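Home | Rates | Moving Tips | FAQ | Find Us | Contact

Redimon Self Storage, Ridton – Frequently Asked Questions

How much does a unit cost?

It depends on the size. The closet units are $28 a month and hold more than you'd think and less than you'd hope. Larger ones are listed on the Rates page. Everyone pays a $15 lock fee at the start, including people who bring their own lock, and yes, we've heard the arguments.

What size do I need?

One size up from the one you're about to pick. You can switch later, but you'll have to carry everything down the hall yourself.

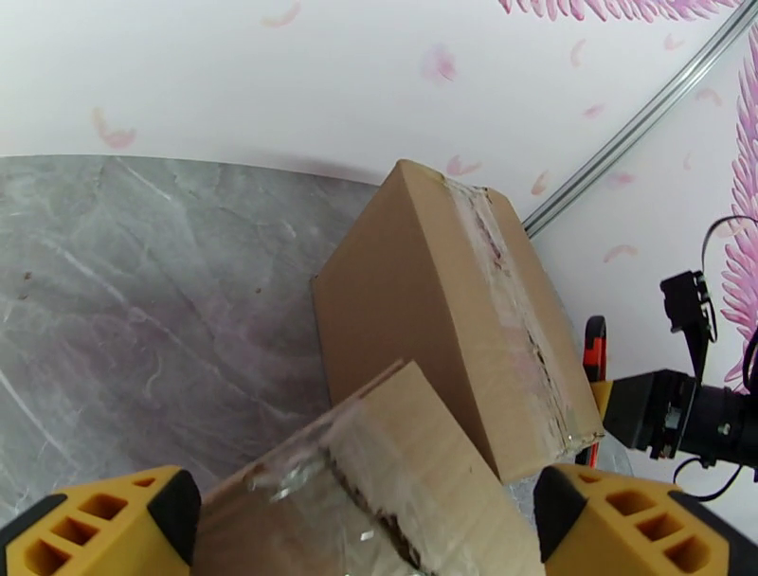

Do my boxes have to be new?

Used boxes are fine with us. Grocery store boxes are free and smell faintly of onions, and so will your sweaters by spring. Look at the tape before you trust an old one: if it's wrinkled and frayed along the edge, like the strip running down the side of the tall box, put a fresh strip over it. Scuffed cardboard is only ugly. Soggy cardboard goes in the dumpster behind the Villalobos Street gate.

Can I store food?

No. This includes rice, birdseed and wedding cake. It also includes "just spices."

What about furniture?

Sure. Take the legs off tables if they come off, and tape the screws in a bag to the underside. People who put the screws "somewhere safe" buy new screws. 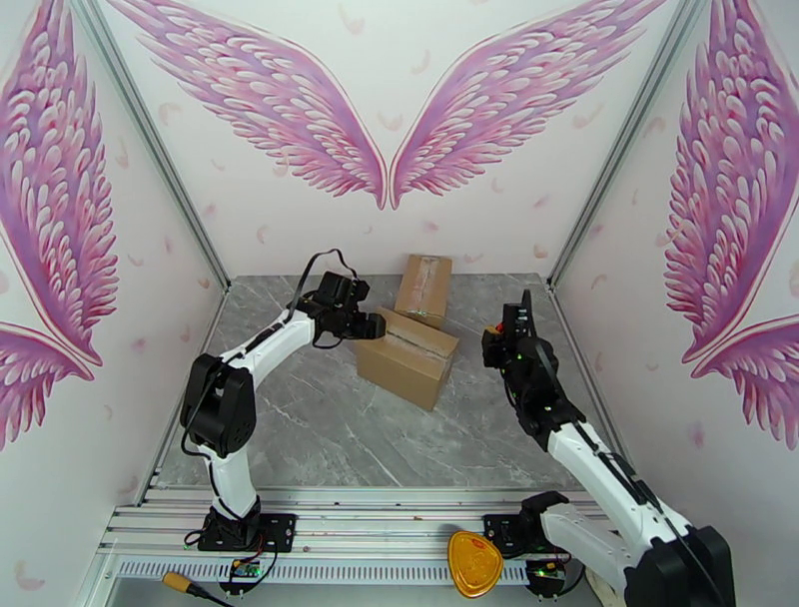 Two closed cartons, taped along the top seams.

Should I label everything?

Please do, and on the side, where you can read it once the box is in a stack. "Misc" is not a label. If you own more than one box marked "Kitchen 3," we can't help you.

When can I get in?

The gate code works from 6 a.m. to 10 p.m. every day. The office keeps shorter hours and closes for lunch, which moves.

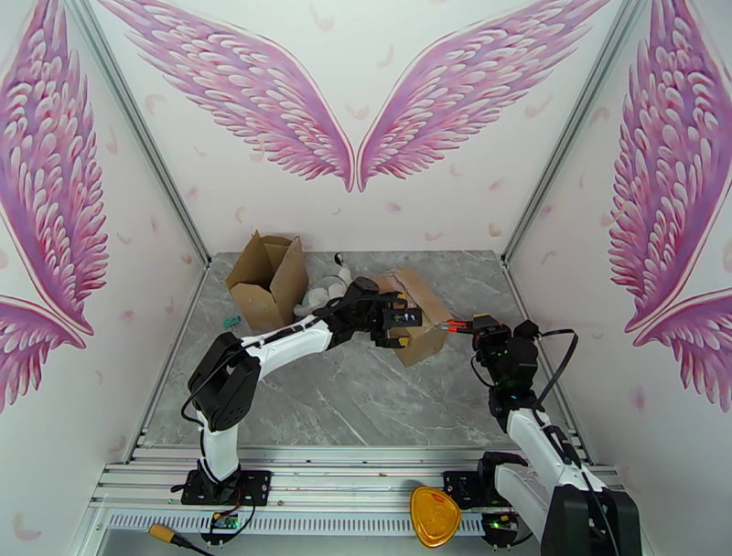
If your code stops working, check whether your rent is paid before you call. It's usually that. If you're paid up, press the buzzer by the Zolletmont Road entrance and wait – it does ring, you just can't hear it from outside.

Is there a deposit?

Only on the truck. It's $200, and you get it back when the truck comes home with gas in it.

How do I move out?

Give us notice by the end of the month, sweep the floor and take your lock off. Leaving one couch behind does not count as moving out.

Last updated 15 Feb 2020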